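Home Issues Current Issue Authors Archive Search

4. Ride Reports in Regional Flying: What the Pilots Gave Us

4.1 Source of the reports

Pilots have been telling each other about rough air for as long as there have been radios in cockpits. The reports are short, they are free, and they come from the one place where a weather model can be checked directly. We were delighted when Stineneo, a regional carrier flying turboprops between Plesora and Akolgo, let us read everything its crews had sent in over one winter season. The set came to 973 reports. Each was either spoken to a controller and later typed up by dispatch, or entered by the crew in Skudar, the tablet logbook the carrier uses.

Every report was read twice, once by each coder (Shahab Hassanpour and Tanvir Sivakumar were kind enough to take this on), and neither saw the other's notes until both had finished. The coders marked the altitude, the position, the word used for intensity, and anything the crew had added in free text. The free text is a joy to work with. Crews write about coffee they decided not to serve, about a ridge that "always does this with a west wind," and about rides so smooth that they thought somebody should know.

Figure 4. Blue-green fabric bundle held between two grippers, cream leather sofa behind.

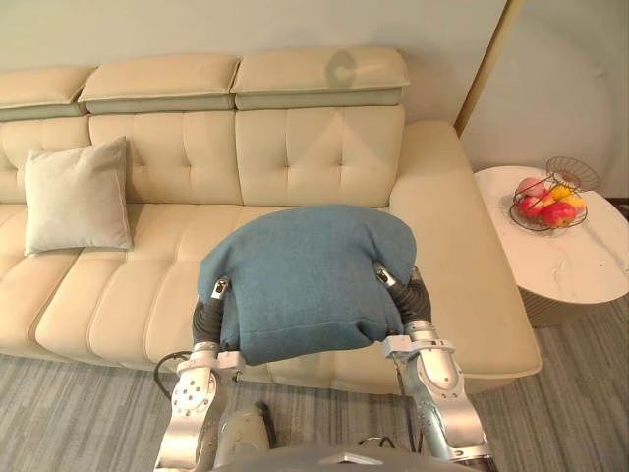
4.2 Where the reports bunch up

The first thing we looked at was height. Reports are thick in the climb and the descent and thin in cruise. Part of this is real, as the lower air over the Plesora ridge is rough for much of the winter. Part of it has to do with the radio. A crew that is already talking to approach can add a few words about the ride at almost no cost, while a crew in cruise has to find a gap on a busy frequency.

We then grouped the reports into layers 2000 feet deep and compared neighboring layers on the same route. The match with the forecast charts was better than we had dared hope in the upper layers and poor in the two lowest. The poor match is the exciting part! The charts treat the ridge as a gentle bump, and the crews plainly do not. A pilot who has flown the route for a few seasons can name the side of the valley to stay on, and that knowledge is sitting in the free text waiting for anyone who will read it.

Smooth rides need a word as well. Only 17 reports in the whole set say that a forecast rough patch was missing. We believe many more such flights took place, but a crew with nothing to complain about seldom keys the microphone. Any study that counts only what is sent will make the sky look rougher than it is, and ours is no exception.

4.3 The trouble with "moderate"

Intensity words were the hardest item to code. "Light" and "severe" gave little trouble. "Moderate" covered everything from a rattling galley cart to a cabin crew told to sit down at once. The size of the airplane matters too — a bump that a large jet shrugs off can be a handful in a turboprop — and the type was missing from many of the radio reports.

The coders met every Sunday to settle the cases on which they differed. Most went quickly. Roughly 20 stayed open until the end, nearly all of them built on "moderate" with a softener such as "maybe" or "on and off." We kept these in the set under a separate code and left them out of the comparison in 4.2.

The tablet entries were much easier. Skudar asks for the seat belt sign, the autopilot status, and whether cabin service was stopped, and those answers say more than the intensity word does. We would love to see the same questions put in plain words on a knee card for crews who report by voice.
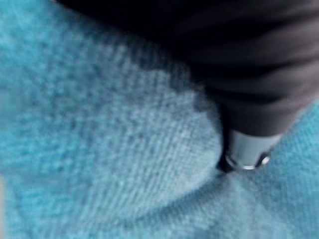

4.4 Getting the report to the next crew

A report helps only if it reaches the airplane behind. Voice reports did this very well within a single sector and very badly across a handoff. Several were repeated word for word by the next crew, who had clearly not heard the first one. Tablet reports had the opposite problem: they went out to everyone, but only after landing, when the tablet found a connection at the gate.

Dispatch at Akolgo has begun reading fresh tablet reports to outbound crews before pushback, and we are eager to follow how this goes through another winter. Section 5 takes up the timing of these relays.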